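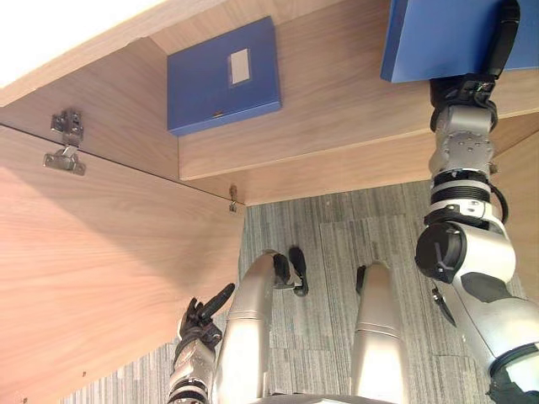
4. Loading the cabinet

The Dorov brochure says any file box will fit. Measure yours first.

1. Open the door as far as it goes without forcing it. Watch the carpet - a door that has dropped will drag on the pile.

2. Check the screws on the concealed hinge. The factory claims they arrive tight. I would still put a screwdriver on each one.

3. Stand the first file box upright against the back panel, label facing out. Blue boxes look tidy but they all look the same, so fill in the label before you load.

4. Bring the next box in with a hand underneath. The rim is a poor handle, whatever the packaging says.

5. Close the door slowly. If it catches, pull the boxes out and go back to step 2.

Note: The shelf is sold as good for "a full year of office records". Whose office? Load it a box at a time and look for sagging along the front edge.

Caution: Do not lean on the open door or use it to pull yourself up off the floor. "Soft adjust" hinges still bend.

Spare hinges are part 151. Ask Reshma Khumalo at the Mastville counter, and take the old one with you.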